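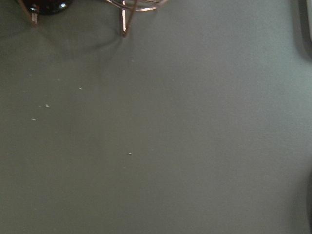 Workshop notebook, sound bench
March 16, 2025

Well, I finally have good news on the Prilleo reel, and I want to get it down while it's still in my head, because the last time I trusted my memory on a sync problem I ended up doing the whole thing over again in December (Bradley, you were very nice about it).

For anyone picking this up cold: Prilleo is the short feature that came to us from the Tomville film society, 16mm, black and white, with the sound on separate magnetic fullcoat. No optical track anywhere, no print with sound that anyone knows of, so the mag is all there is. We have the picture as one 1,000 foot reel and the mag as a matching reel. The picture scan was finished a while back and looks lovely, especially the night driving, where I was sure the blacks would be mush. The sound transfer came back from Denitz as a single long file, very clean, hardly any clicks, and I laid it up against the picture with a song in my heart, and by the end of the reel it was out by 166 frames.

That's almost seven seconds. In the last scene the father shuts the car door and says his line, and we were hearing the end of the music before he had even reached the car.

My first thought was the usual one, that somebody had run something at 25 instead of 24. I spent more time on that than I should have. A 24/25 mistake over a full reel would put us out by more than a minute, so it was never going to be that, and if I had done the arithmetic before making coffee I would have saved myself the morning. My second thought was missing picture, a torn section or a bad repair somewhere. That would give a jump at one place and then a steady offset afterward. So I went through and marked every hard sync point I could find (doors, the plate that gets put down too hard, the boy clapping at the dog) and looked at how the error grew. It grew in a nearly straight line from the head to the tail. Only one small wobble, which I'll get to.

A straight line means speed, and a speed error that small made Nuwan say "shrinkage" from across the room without even turning around. She's right, of course. I called Denitz to ask how the mag had been run and they were very helpful about it. Their machine is capstan driven, no sprockets, and it holds the film at the standard linear speed. That's kind to old stock with tired perforations and I'd still choose it over a sprocketed dubber for this reel. But the mag has shrunk, so each frame's worth of it is a little shorter than it was when it was recorded, and it goes by the head a little sooner than it should. Over 40,000 frames of picture, 166 frames comes to 0.415 percent. I measured the shrinkage on the mag with the gauge afterward, in three places, and got 0.4 at the head, 0.4 in the middle and a hair over at the tail. I don't think I've ever had a number come out that politely.

What I did, so that it can be done again:

Took the original Denitz file and left it alone. Copy only.

Worked out the ratio from the sync points, first door to last door, and did not use the gauge reading, which isn't fine enough. It comes to 40,000 over 39,834, or 1.00417.

Resampled the copy by that ratio. Plain resampling, with pitch and length moving together. I know the time-stretch tool is right there in the menu and it would keep the pitch where it is, but the pitch is wrong too, by the same amount, and for the same reason. The piano in the kitchen scene sounded a shade bright to me before and it sits better now. Nuwan can't hear the difference and says I can't either.

Lined up on the two-pop at the head and then did not touch it.

With that done, the last door is dead on. The middle of the reel is within a frame everywhere I checked, and I was so happy I played the whole last scene through twice with the lights down.

Now the wobble. At 1,955 frames from the start mark, just after the opening titles, there's a tape splice in the picture, and the sound steps ahead by two frames there and then comes back by two at the next cut. I thought at first that it was a fault in the scan. Bradley got the reel out and put it on the bench, and the splice is an old one, neatly made, with two frames gone from the tail of the shot. At the following cut there are two frames of black spacing. So somebody, a long time ago, damaged the film, fixed it, and put in spacing to make the length right again. I was oddly touched by that. It's exactly what I'd have done.

The question is whether we leave it. If we slip the picture so the shot is in sync all the way through, we have to invent two frames or lose the spacing, and I don't love either. If we leave it, one line of dialogue ("is it the same one as last year") is two frames out for a few seconds, and she has her back half turned anyway. My vote is to leave it and write it in the report. Bradley would rather slide the sound under that one shot and let the black go by silent, and I have to admit that when he mocked it up I couldn't find fault with it. We'll make both and let Tomville look at them side by side.

Other things while I'm here:

The hum. There's a low hum under the interiors and none under the exteriors, so it was there on the day and doesn't come from the transfer. I took a little out with a narrow notch and then put half of it back, because the room went strange without it. I'd like a second pair of ears before I settle on it.

Leader. Please, when you rewind the mag, put the new white leader on both ends. The old leader at the tail is brittle and I've already lost an inch of it. I ordered 200 feet and it's on the shelf under the rewinds.

Vinegar. A faint smell when the mag can is opened, nothing from the picture. I've put a test strip in with it and moved it to a vented can. Shrinkage will only go one way from here, so I'm glad we have the transfer in hand.

Herath. They've asked whether the same method would work for their newsreel tracks. I think so, provided the tracks went through on a capstan machine and there are enough doors and claps to measure from, and newsreels being newsreels there may not be a single honest sync point in the lot. I said I'd look at one reel and tell them. Nuwan has offered to do the marking, since she has more patience than I do for scrubbing back and forth over a handshake.

Still to do: render both versions of the opening, check the titles music against the sheet that came in the can, write up the ratio in the transfer report with the gauge readings next to it, and send Denitz a thank-you along with the numbers, as they asked to hear how it came out.

Recent entries
Prilleo: picture scan, notes on the night driving
Cleaning the rewinds (again)
Storing fullcoat in vented cans
Which gauge to use for 16mm, and how to read it
Splicing tape, old and new

Questions about the notebook? Leave a note at the sound bench. All entries © their authors. Back to top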